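Home About Sites Meetings Minutes Documents Contact

TENDGATE SITE – EQUIPMENT AND MAINTENANCE GROUP

Minutes of the June meeting, held in the upper meeting room at 2.00 pm

Chair: Liette Sutherland
Minutes: Elisa Ruggiero
Also attending: representatives of the Nyberg workshop, the stores section and the Storurwood site (by telephone)
Apologies: received from the Jisville site

1. Minutes of the previous meeting

The minutes were accepted as a correct record, subject to one change under item 4, where "left rail" should read "right rail".

2. Matters arising

2.1 The spare cable set for the two-handed station had been received by stores and booked in. The invoice had been passed for payment.

2.2 The request from Storurwood for a copy of the station drawings was still open. The Chair asked that the drawings be sent in their present state, with the later changes marked by hand. Action: Nyberg workshop.

3. Two-handed gripper station – condition report

3.1 Elisa Ruggiero presented the report. The station had completed 2,444 recorded runs since it was commissioned, of which 1,106 had been made since the last full check. The group had previously agreed that a full check should take place every 1,000 runs, and it was noted that the present check was overdue.

3.2 The work surface was reported to be in fair order. The board is to be inspected at its corners at the start of each shift, and any board found to have moved is to be set square to the table border before work begins.

3.3 The compartment box remains the standard test object for the station. It is placed towards the far side of the board, with the lid section away from the operator, and both grippers are brought up to it from the near side.

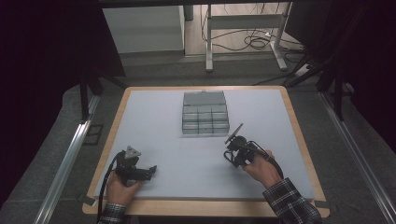 Two-handed station with both grippers in hand and the compartment box on the board.

3.4 The Chair asked whether the position of the box ought to be marked on the board. The workshop replied that marks had been tried at Jisville and had caused difficulty with the tracking, and advised against them. It was agreed that a removable card template would be used for placing the box and taken away before recording. Action: Nyberg workshop to cut two templates.

3.5 The marker plate on the left gripper was discussed at some length. The workshop had found one plate fixing loose during the May inspection and had tightened it. Members were reminded that a plate which has been disturbed in any way must be reported, and the gripper checked against the reference block before further use. Wiping the plate with a dry cloth does not count as disturbing it.

4. Gripper cables

4.1 Stores asked for a ruling on cable routing, as the operator notes and the workshop notes did not agree. The operator notes allow the cable to pass over the wrist and along the forearm. The workshop notes ask for it to be led down beside the hand and off the front of the table.

4.2 After discussion it was agreed that either route may be used, provided that a free loop is left at the back of the gripper and that the cable does not pull when the operator reaches the far side of the board.
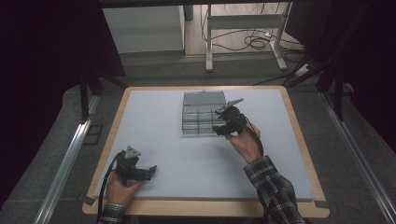 4.3 The reach test is to be made with each hand separately and then with both together, before the first run of the shift. Where the cable pulls tight at any point, the operator is to stop and bring more slack forward from the floor. Cables are not to be lengthened with joining pieces.

4.4 The representative from Storurwood asked that the floor cables behind the station be sorted and labelled at both ends. This was supported. Power and signal cables are to be tied separately. Action: Nyberg workshop, before the full check.

5. Frame and rails

5.1 The fixings on both aluminium rails are to be checked with the torque driver at the full check and the readings entered in the station book. The reading missing from the last entry could not be recovered and has been left blank.

5.2 The station will be out of use for one working day while this is done. Operators will be told beforehand by the Chair.

6. Spares and budget

6.1 Stores reported 70 gripper finger screws in hand against a minimum holding of 200. An order had been drafted but not placed. The Chair approved it at the meeting. Action: stores.

6.2 A second reference block was requested by the workshop. The group was content in principle but asked for a written quotation first.

7. Any other business

7.1 The station book is to be kept in the drawer at the station and should not be taken to the workshop overnight.

7.2 Jisville had asked in writing whether the 1,000-run interval could be lengthened. Deferred until the results of the full check are known.

The meeting closed at 3.25 pm. The next meeting will be held in the same room, at a time to be circulated by Elisa Ruggiero.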